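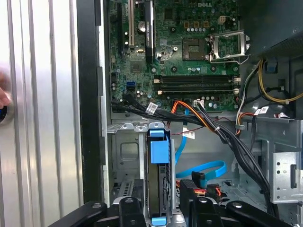
An open Dell desktop tower with the side panel off and the processor socket empty.

Computer take-back at Onuoha Hall
2018-06-14

The spring electronics collection brought in 61 desktop computers, along with 14 monitors and a pallet of loose cables and keyboards. That is more than the two collections before it put together. Most of the towers came from small offices in the Luliditz building that changed their equipment in May.

Of the desktops, nine were good enough to go out again after a cleaning and a new drive. They have been given to the homework room at the Avisell branch library. The others are being taken apart for memory, power supplies and fans, and the bare cases and boards go to Haltero for metal recovery. Haltero pays by weight, and the money goes back into the cost of the truck.

A few notes for the next round. Please copy off anything you want to keep before you bring a computer in. We remove every hard drive and have it shredded, and we can't get files back for you once a machine has been checked in. If you took the drive out yourself, tell the person at the desk so we don't go looking for it.

We can't accept tube televisions, microwave ovens or anything with a leaking battery. The county site on Mill Road takes all of these – there is a small fee for televisions. Printers are fine, but take the ink or toner out first and bag it separately.

Smaller items can be left in the gray bin inside the east door during office hours, up to 3 per household per visit. Laptops should be handed in at the desk with their chargers.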